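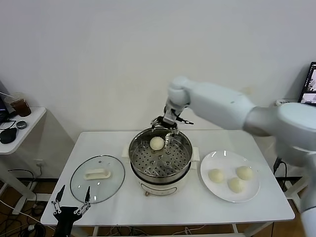 Stand Februar. Regeln für Aufnahmen und Betrieb am Tisch, Datensatz **Holura** (Teilaufgabe Dampfgarer). Gilt für Wustton und Plelton. Wer was ändern will: Pull Request, nicht einfach am Rig umstellen.

## Kurzfassung

- 897 Episoden insgesamt, davon 274 mit Korrektureingriff durch Operator
- 2 Arme, ein Operator, eine Aufsicht
- Aufgabe: Brötchen (Baozi) vom Lochblech auf den Teller umsetzen
- Lizenz: nur intern, Weitergabe erst nach Rückfrage bei Ffion Gape

## Vor dem Start

1. Not-Halt drücken, Arme müssen stehen. Quittieren, nochmal. Ohne diesen Test keine Aufnahme.
2. Kocher: bei Teleop-Aufnahmen **aus**. Netzstecker gezogen, nicht nur Drehregler auf null. Warmer Betrieb ist eine eigene Freigabe, siehe unten.
3. Deckel abnehmen, mit dem Griff nach unten oder oben ablegen, egal, aber links vom Topf. Nie auf den Teller.
4. Teller rechts vom Topf.
5. Kabel unterm Tisch: Verlauf prüfen, nichts darf in den Laufweg vom Operator ragen. Wurde bei der letzten Begehung in Plelton bemängelt.
6. Getränke nicht auf den Arbeitstisch. Beistelltisch ist ok.

## Während der Aufnahme

- Keine Hände im Arbeitsraum, solange die Antriebe frei sind. Auch nicht "nur kurz" den Teller schieben.
- Fällt ein Brötchen runter: Episode abbrechen, Flag `dropped`, Arme in Home, dann erst aufheben.
- Greifer dürfen den Topfrand nicht berühren. Kontakt mit Lochblech ist erlaubt, aber nur mit reduzierter Kraft (Profil `soft`). Bei hartem Kontakt Flag `contact_hard`, Episode bleibt drin.
- Geschwindigkeit: Profil `tisch_langsam`. Override gesperrt, Passwort hat Cledwyn Rowlands.
- Der zweite Arm wartet vorne links. Wenn er nicht gebraucht wird, Parkposition, Greifer offen. Nicht über dem Glasdeckel parken – beim Stromlos-Schalten sackt er etwas ab.
- Aufsicht bleibt am Not-Halt. Handy weg.

## Warmer Betrieb

Nur in Wustton, nur mit schriftlicher Freigabe.

- Obergrenze Oberfläche 80 °C, gemessen am Topfrand, vor jeder Serie
- Hitzehandschuhe griffbereit, Größe vorher anprobieren
- kein Wasser nachfüllen während Antriebe frei
- Kondenswasser am Greifer nach jeder Serie abwischen, sonst laufen die Gelenke voll. Hollis-Wartungsblatt beachten (liegt im Ordner `docs/wartung`)
- Die warmen Episoden sind hier **nicht** enthalten, kommen als eigenes Release

## Lebensmittel

Was vom Greifer angefasst wurde, wird nicht gegessen. Auch nicht am Ende vom Tag. Die Greifer sind nicht lebensmitteltauglich, geschmiert wird mit normalem Fett. Brötchen nach der Schicht in die Biotonne, Topf und Lochblech spülen, Teller getrent lagern und beschriften.

Attrappen aus Silikon sind zulässig, müssen aber in den Metadaten stehen (`object_type: dummy`). Bitte nicht innerhalb einer Episode mischen, das hatten wir schon und das Sortieren war mühsam.

## Datenschutz / Bildinhalt

- Kopfkamera sieht mehr als man denkt. Bildschirme im Sichtfeld sperren oder wegdrehen, vor allem Videokonferenzen und Mails.
- Personen im Bild: Episode geht in `quarantine/`, Prüfung durch Ffion, dann verpixeln oder löschen.
- Ton wird nicht aufgezeichnet. Bleibt so.
- Keine Namensschilder, keine Ausweise auf dem Tisch.

## Struktur

```
holura_dampfgarer/
 episodes/
 quarantine/
 calib/
 docs/wartung/
 meta.jsonl
```

Felder in `meta.jsonl`: `site`, `operator_id` (Kürzel, kein Klarname), `object_type`, `flags`, `correction`, `estop_test`. Letzteres ist Pflicht, ohne `estop_test: true` fliegt die Episode beim Import raus.

## Bekannte Probleme

- Kalibrierung der Kopfkamera driftet in Plelton nach längerer Standzeit. Neu kalibrieren nach jeder Pause über Mittag.
- Glasdeckel spiegelt, Tiefenwerte dort unbrauchbar. Nicht für Auswertung nehmen.
- Helle Brötchen auf hellem Teller: Segmentierung verliert öfters die Kante. Anderer Teller ist bestellt, alte Episoden werden nicht nachgezogen.
- Flag `contact_hard` am Anfang uneinheitlich gesetzt, mit Vorsicht verwenden

## Vorfälle melden

Sofort, formlos, an Cledwyn. Auch Beinahe-Vorfälle. Rig bleibt danach aus, bis er es wieder freigibt – auch wenn nichts kaputt ist. Log sichern, Kamerapuffer nicht überschreiben, Uhrzeit aufschreiben.

## TODO

- [ ] Parkposition Arm links für Plelton neu einmessen
- [ ] Abschnitt zu Zweiarm-Übergaben fehlt noch
- [ ] Prüfliste als Aushang, laminiert, beide Standorte
- [x] Override-Sperre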